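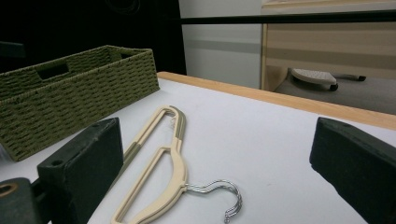 Saturday, posted by Lucimara Moura
14 comments | 3 shares

Ticket 2586: Kinell slim hangers, grips sliding and hooks tangling
Status: open, waiting on Welell

Hi again, me with the hangers! I'm putting everything in one place this time, because my last ticket (1066) got closed while I was still typing a reply to it.

So, the short version. I ordered the 100-pack of Kinell slim hangers in cream back in February, for the hall closet and the guest room. I love how thin they are, I really do, and I got way more on the rod than I used to. My trouble is with two things. Some of the grip strips on the shoulders slide when I hang anything heavier than a T-shirt, and when I store the spares in a basket the hooks grab each other and I end up pulling out five when I wanted one.

What I've tried so far:

Wiped the grips with a damp cloth, the way the Plesema store told me to on the phone. Let them dry overnight. Same thing the next morning, the strip crept toward the neck the second I put my winter coat on it.

Swapped rods. The hall closet has a metal rod and the guest room has a wood one (painted, pretty rough). Made no difference, which I kind of expected, but your form asks for it so there you go.

Tried the green woven basket for the spares. It's long enough, and it has the handle holes, so I figured it could live on the shelf. Dropping them in any old way was a disaster! Now I pair them up flat on the table first, both hooks pointing the same way, and only then do they go in. That helps a lot.
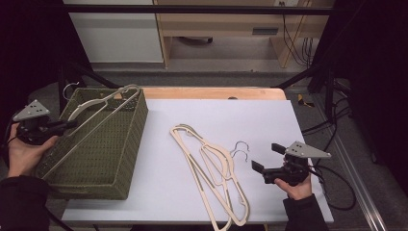

Two stacked flat on the board, one already in the basket with its hook up over the back corner.

With the hooks side by side like that, a pair lifts apart pretty easily. It's when one gets flipped that they lock together, and then you're standing there shaking a basket at 7 a.m. (ask me how I know).

Update, same day, after lunch: your agent wrote back asking if the basket could be the problem. I don't think so. I tried the spares in a plain cardboard box from the Araújo order too, and they tangled every bit as badly. The basket does catch a hook in the weave once in a while, I'll give you that, but I can live with it if I lay the hanger in on the diagonal.

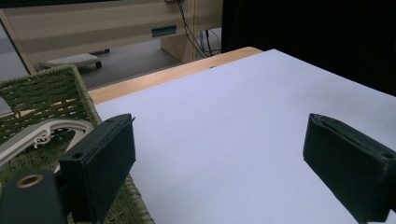

I also went through the whole pack, which took me 60 minutes and a pot of coffee, and the sliding grips seem to be the ones from the bottom layer of the carton. The top layer is fine. Could it be a different batch? There's no code on the hangers that I can find, so tell me where to look if there is one.

What I'd like, in order: replacement grips if you sell them, or a swap for the bad ones. I'm happy to keep the rest, and please don't send me another whole carton, I have nowhere to put it!

I'm home most mornings if somebody wants to call. Please leave this one open until I've answered.

Lucimara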